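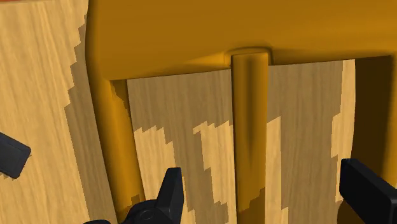
"What time does the last ferry go?"

"Four-thirty, if the wind stays down. After that you sleep in Sindden."

The woman behind the ticket window said it without looking up. She tore two tickets off the roll, one for me and one for my brother, and pushed them under the glass with the change. It was October and we were the only people in the line.

We were going over to Prorico to close up our father's house. He had lived there sixteen years, the last eight of them alone, and neither of us had been across more than once a summer. My brother had brought a toolbox. I had brought garbage bags and a list.

The boat was the Remura, the same one we used to ride as boys. They had painted her since. The bench by the engine housing was still the warm one, and my brother took it and put his hat over his face. I stood at the rail and watched the Sindden side get small. There was a fish plant there now where the boatyard had been.

"Did you call about the water?" he said from under the hat.

"I called."

"And?"

"They'll shut it off when we tell them."

He didn't say anything else until we bumped the dock.

The house was number 241, although there were not forty houses on the island. Our father used to say the county had numbered it for the town they expected to get. The key was under the paint can. The door stuck at the bottom and my brother lifted it with his foot, and neither of us had to think about that.

It was cold inside and smelled like the stove. We started in the kitchen. I did the cupboards and he did the drawers. There were a lot of jars. There was a coffee can of keys, none of them marked, and my brother tried every one in the back door before he gave up and set the can on the step. I found the tide tables going back to before he moved in, held together with a clothespin, and I put them in the bag, and then I took them out of the bag.

At noon we ate sandwiches standing up.

"He wanted to go back to Mösli," my brother said.

"He said that every winter."

"He meant it, though."

Mösli was the farm where he was born, a long way from any salt water. We had a picture of it in the hall at home when we were kids, a barn and a hill. He had left at nineteen and gone back for one funeral. I don't know what he would have done there. Somebody else had been haying it for years.

"He could have gone," I said. "It was a bus ride."

"It was three buses."

"All right. Three buses."

My brother wrapped his crusts in the wax paper and put them in his coat. Then he went up to do the bedroom and I heard him walking around up there, and then I didn't hear him for a while. I kept working. I did the pantry and the closet under the stairs. When he came down he had our father's good boots in his hand and he had already put the laces inside them.

"You're a ten," he said.

"Ten and a half."

"Well, try them."

They were tight across the top. I said they were fine.
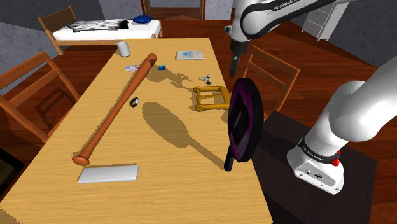
The neighbor came by a little after two, and what she wanted to know was whether we meant to sell, and if we did, would we please not sell to anyone who'd put in a generator. She stood on the step next to the coffee can and held her collar shut. She had brought a pie dish that turned out to be ours, or our mother's, and she wanted it to go back where it belonged.

My brother told her we hadn't decided.

"He kept my path clear," she said. "I never asked him. I'd get up and it would be shoveled."

I hadn't known that. I looked at my brother and he hadn't known it either. She asked what would happen to the skiff and I said she could have it if she could use it. She said she was too old for a skiff but her nephew wasn't. Then she looked past us into the kitchen, at the bags, and said she would let us get on.

We got on. The stove we left. The bed we left. By quarter to four there were eleven bags on the porch and we could carry maybe half of them down to the dock in two trips. My brother sat on the top step and looked at the water. It had gone dark out past the marker and there were whitecaps starting.

"Is that too much for her?" he said.

"It might be."

"She said if the wind stays down."

"I know what she said."

He picked up the coffee can and shook it and put it down again. I thought about the walk to the dock and about the hotel in Sindden, which had been bad when we were boys. Then I thought about the wood in the shed, which was split and dry and stacked to the roof.

"I haven't called about the water yet," I said. "To shut it off, I mean."

"No."

"So there's water."

He got up and went around the side of the house. I heard the shed door. When he came back he had an armload, and I held the front door for him, lifting it at the bottom with my foot.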